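From my side of the hallway

Spring clear-out, part two! Last time I made it through the linen closet, so this week I turned to the clothes that had been living in the spare bedroom since December. My rule is simple: everything goes on the bed, and I can't go to sleep until the bed is mine again.

I give myself 30 minutes with the timer on (60 and I start reading old receipts). Jeans get folded first because they're easy and I feel like I've done something. Then tops, then bags — and bags are my weakness. I keep every cloth tote anyone hands me, and the straps get tangled around everything else in the pile.

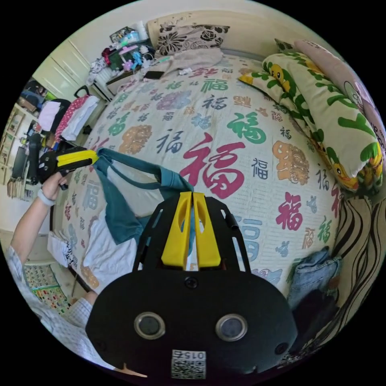 What to do with all those totes

The teal one stays, I love that color. For the rest, I fold each bag in thirds the long way, tuck the strap inside and roll it up from the bottom. They stand in a shoebox like little socks. Macarena Núñez wrote in to say she keeps hers inside one big tote on the back of the door, and I may steal that.

Several of you asked about the bedspread with the 福 characters all over it. It's so cheerful, and I do think a busy print makes folding laundry less dull! I wash mine cold and hang it over two lines.

Next issue: the pillow situation. Ducks, flowers, plain pink — I can't part with any of them, so send me your storage ideas before then.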